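The bus to Winau leaves Clollton at the bottom of the hill and takes the long way, past the grain store and the two closed filling stations. Most of the people on it are going home from work. Bilal Harb has ridden it for 7 years, first as a passenger and now as the driver.

The route is 242, and it nearly ended last July. The county wanted to fold it into the express line, which skips the villages. A petition went around with 158 names on it, a good number for a valley this size, and the cut was put off for a year.

Harb did not sign. He thought a driver should stay out of it. He did let people leave the forms on the front seat.

The last stop before Winau is outside Khoury, the hardware and kitchen store, where riders wait indoors when it rains. The store keeps the timetable taped to the door. Someone has written the return times underneath in pen, because the printed ones are too small to read.

Evening trips are the quiet ones. Harb turns the heat up and leaves the radio off - he says people talk more that way.

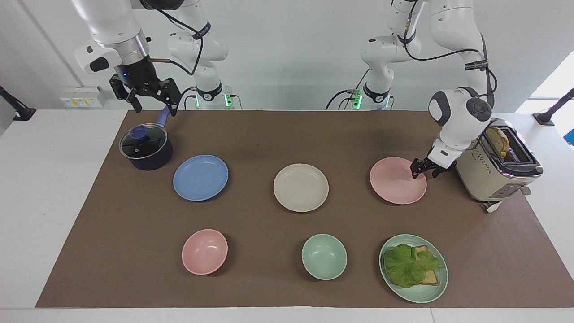
The county will look at the route again next year. Until then the last bus back to Clollton still goes at twenty to ten, and Harb still waits a minute or two if he sees somebody running.

Contact the magazine | Copyright Kirkuretti | Back to top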